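The arm is learning in a pretend room now
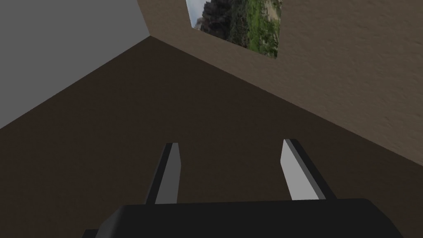

So, last time I wrote I was still swearing at the wrist joint on Drestamik (yes, the arm has a name now, my kid picked it and I'm not allowed to change it). The wrist is fine! I swapped the belt, ran it through 100 cycles on the bench in the garage, and it didn't slip.

What I've been doing since is all simulation. Gerardo Lombardi from the Haltholm workshop kept telling me to quit testing my code on real hardware, and after I drove the fingers straight into the vise I finally listened. I spent a whole evening getting the gripper camera to sit right. Too low and all you get is black housing, too high and you lose the fingertips. I ended up tilting it 30 degrees and I think I can live with that.

The room itself is as plain as I could stand. I did hang a landscape on the wall, mostly for me, I get gloomy looking at bare walls at midnight. Lighting still needs work, the big brown surface past the fingers is pretty murky.

Next up is grasping. I want 200 tries in the sim before I let the real one near a coffee mug, and I still have to sort out the friction settings on the finger pads. If anybody has numbers for soft rubber that they trust, please leave them in the comments. I'm bringing the arm over to Haltholm in July, so come say hi if you're around.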